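Jandoreck is a small desktop text editor for Windows and Linux. These are the notes for the 2.16 branch, with the settings people ask for most. If you are coming from 2.13 or older, read "Upgrading" first.

## What changed

- The font picker now shows each family once, with its weights in a second list. It used to list every weight as its own family.
- Line spacing can be set per language. Open **Settings > Text > Spacing** and pick the language from the menu.
- Find and Replace keeps its history between sessions. Clear it with the button at the bottom of the panel.
- Fixed a crash when a file was renamed by another program while the Save dialog was open.
- Fixed the caret landing one character too far to the left after a ligature.
- Fixed clipped accents on capital letters at small sizes.
- Scrolling no longer stutters in files with very long lines. Lines over 2,000 characters are now laid out in pieces.
- Dark theme: the selection color is lighter and the gutter numbers are easier to read.

## Installing

Download the archive for your system and unpack it anywhere you have write access. There is no installer. On Linux, mark the `jandoreck` file as executable:

```
chmod +x jandoreck
./jandoreck
```

Settings are stored in `jandoreck.conf`, in your user config folder. To keep everything in one place, for example on a USB stick, put an empty file called `portable` next to the program.

## Upgrading

Color themes made for 2.13 still load, but the `gutter` and `gutter_active` keys were merged into one. The old keys are ignored and the default gutter color is used until you edit the file:

```
[theme]
background = "#1d1f21"
text = "#d0d0d0"
gutter = { normal = "#6a6e73", active = "#a8adb3" }
```

Key bindings carry over unchanged. Macros do too — except those that call `insert-date`, which now needs a format string. 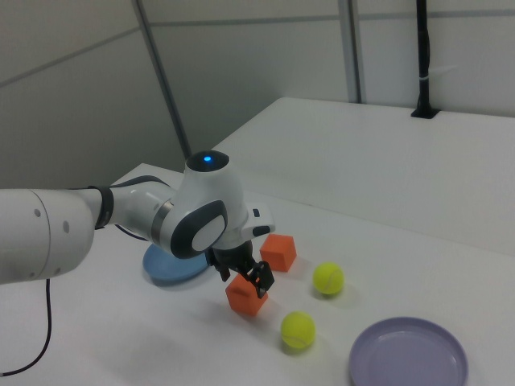
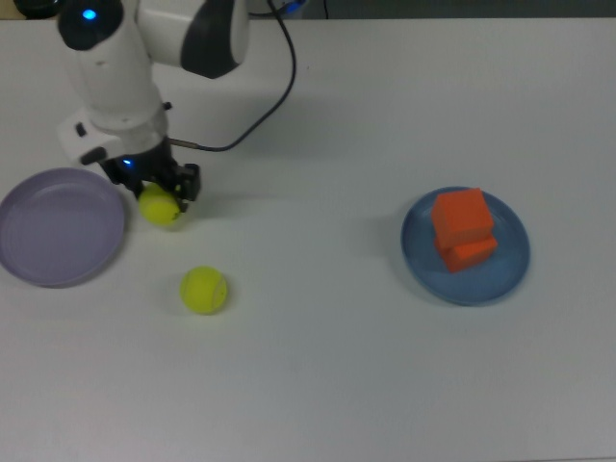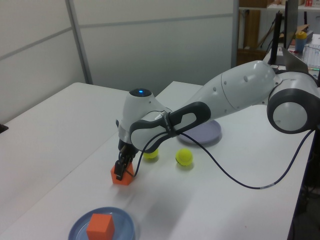

## Text rendering

There are two rendering modes, `grid` and `free`. In `grid` mode, glyphs are placed on whole pixels. Text looks sharper on low-density screens, but spacing can be uneven in proportional fonts. In `free` mode, glyphs can start anywhere within a pixel. This is the default on high-density screens.

The mode can be changed without restarting:

```
[render]
mode = "free"
gamma = 1.8
```

If text looks too thin on a light background, try a slightly different `gamma` before changing the font weight. The old `contrast` setting has been removed.

## Plugins

Two plugins ship with the editor:

- **Halvorsen** adds spell checking. Dictionaries go in the `dict` folder.
- **Sendiven** compares two open files and marks the differences in the margin.

Both are off by default. Turn them on under **Settings > Plugins**. Plugins written for 2.13 need to be rebuilt, as the text buffer interface has changed.

## Known problems

- Dragging a tab between windows on monitors with different scaling can leave the tab bar at the wrong height. Resizing the window fixes it.
- Sendiven ignores changes in line endings. A switch for this is planned.
- Right-to-left text displays correctly, but column selection does not work in it yet.
- On Linux, the emoji panel may open behind the main window under some window managers.

## Reporting bugs

Please include your version number (**Help > About**), your system, and a small file that shows the problem. For rendering bugs, add the font name and size — most of these depend on the font. Remove anything private from the file before you attach it.

## Credits

The layout engine is maintained by Xiuying Xiao. Stela Olteanu wrote the new font picker and looks after the Linux builds. The default monospace font is Driltthorpe, and its license is in `fonts/LICENSE`.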